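コースターとマグの回 手で教える・離れて教える 写真ページ

Tristskaの作業日の写真、とりあえず上げます。整理は後。キャプションは急いで書いたので誤字あったら教えてください。

今月(11月)の課題は「食器まわり」。トレイのマグ、奥に並べたコースター。マグを一つ取って、指定のコースターに置く。言葉にすると一行。やると長い。

教え方は二通りでやってます。
・腕を直接つかんで動かす(手で教えるほう)
・手元の操作用アームで離れて動かす(遠隔のほう)
どちらも一回分を最初から最後まで通しで記録。途中で止めたら記録は捨てて、置き直して最初から。

操作はAurora SerranoさんとTae-yang Hamさんの交代制。配置決めと記録係がJarosław Kalinowskiさん。文と写真選びはSeixas(Aníbal)。目標は遠隔で200本、手で教えるぶんが66本。

手首カメラから 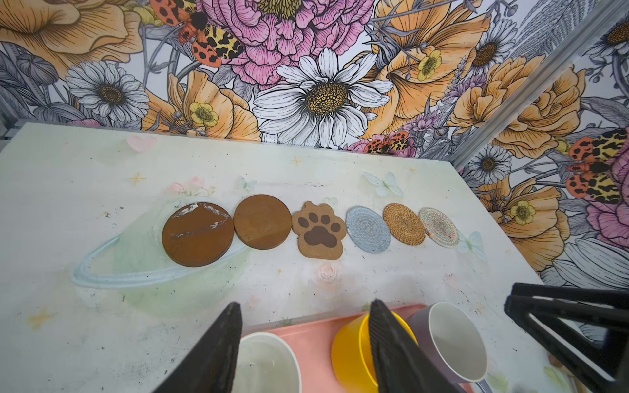
コースター六枚の並び、手首側から。木が二枚、肉球、水色の編み、籐、いちばん右がカラフル混じりの小さい編み。手前はトレイのカップ。

並び順はKalinowskiさんが毎回メモ。紙です。あとで表に打ち直すのが面倒なので、次から最初から表にしたい(毎月言ってる)。

素材がばらばらなのはわざと。木は縁がはっきりしてるので、操作する側も狙いやすい。編んだものは縁がふわっとしていて、どこまでがコースターなのか画面だとちょっと迷う。Hamさんは「真ん中だけ見る」派、Serranoさんは縁を見て合わせる派。記録を並べて見ると、近づき方が全然違って面白い。どっちが正解とかは今のところ決めてません。両方残す。

肉球は形が丸じゃないので、置く位置の約束を先に決めました。大きい肉球の上にマグの底。指のほうには寄せない。これ決めずに始めると人によってずれる。前回それで12本やり直し。痛かった。

机の柄もけっこうにぎやかです。惑星、蝶、星、薔薇。奥の壁は花と蛾。手首カメラの絵だとコースターと柄が近い色のところもあって、操作画面で一瞬見失うことがあるそうです。慣れの問題、とHamさん。私は慣れませんでした。

操作メモ(画面の前に貼ってあるやつの写し)

・始める前に指を開く。開ききってから記録ボタン
・カップに寄るときは上から。横からだと隣に当たる
・つかむ前に一拍おく。止まっているところも見本のうち
・持ち上げたら、まずまっすぐ上。トレイの縁を越えてから横へ
・置くときは底が着くまで指を開かない
・離したらすぐ戻らない。まっすぐ上に抜いてから戻る
・失敗したら声に出して「失敗」と言う。黙って続けない
・交代は区切りのいいところで。疲れてからだと遅い

「一拍おく」は Valter Pinheiroさんの案。急いでつかみに行く見本ばかりだと、再生したときにせわしない動きになる、とのこと。見た目にも落ちついて、あとで区切りを付ける作業も楽になりました。

速さについて。早くやろうとしない。これが意外とむずかしい。本数の表を見ると早くやりたくなる。なので操作中は表を隠すことにしました、紙を裏返すだけですが。

全体カメラから

全景のほう。白黒の腕が二本とも奥のコースターの上に行ってます。トレイのマグは二列、黄色だの赤だの。机にはほかにも、ティッシュの箱、ホチキス、ガラスの容器など。

二本使うときは操作も左右両方になるので、頭が混乱します。Serranoさんいわく「片方を置いておく勇気」。動かさない腕は本当に動かさない。つられて少し動くと、その動きも記録に入ってしまうので。私がやると必ずつられる。見本係には向いてないみたいです。

あと取っ手の向き。マグごとに向きが違うので、つかみ方の約束も決めました。取っ手はつかまず、縁か胴をはさむ。取っ手が隣のマグに近いときは、無理に行かず別のマグから。順番は操作する人まかせ、ただし記録の最初に口で言うこと。「黄色から」くらいでOK。 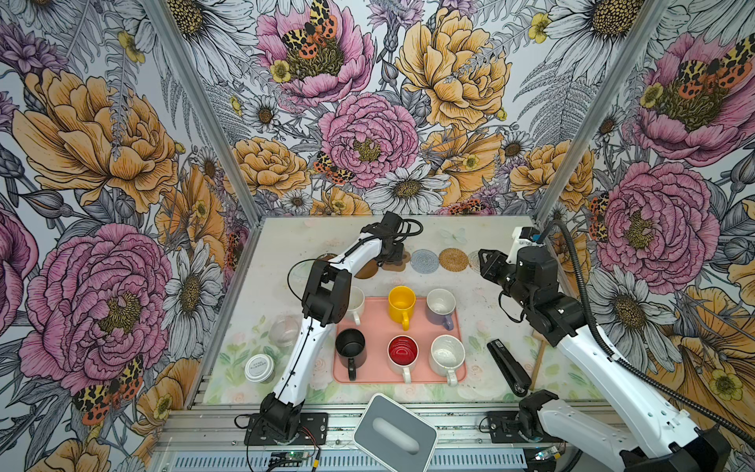
手で教えるほうのメモ

遠隔とは別の日程で進めてます。腕の力を抜いた状態にして、肘のあたりと手首の二か所を持って動かす。片手だけで引っぱると動きが弧を描いてしまうので、二か所持ち。左右とも教えるときは人が二人いる。狭い。肘がぶつかる。

いい点は、手応えがわかること。コースターに底が着いた感じが手に来る。遠隔だとこれがなくて、目だけが頼り。
困る点は、人の手や袖が手首カメラに入ること。長い袖はまくってください。時計も外して。いま決まりごとにするか相談中。

使い分けは、細かい置き方を手で教えて、本数は遠隔でかせぐ。Pinheiroさんは全部遠隔でいいのでは、という意見。Kalinowskiさんは逆。まだ結論でず。

記録の名前の付け方

「課題名_操作者_通し番号」でそろえます。操作者は名字の頭だけ。Serranoさんと私(Seixas)が両方Sになる問題、私がAになることで解決しまた。やり直したぶんは同じ番号を使わないで、次の番号へ。欠番はそのままでいいです。

配置を変えたときは、番号の横に「配置替え」と書く。コースター一枚の入れ替えでも書く。トレイを少しずらしただけ、も書く。書きすぎて困ったことはないです。

次回

・コースターの並びを逆順に
・マグを戻す側の見本(コースター→トレイ)も始める
・Lindsayの部屋を使う日は机の高さが違うので、椅子を持参
・操作画面の文字が小さい件、Celwoodの人に聞いておく(Seixas)

写真の追加は来週中に。元の大きさのがほしい人はKalinowskiさんまで。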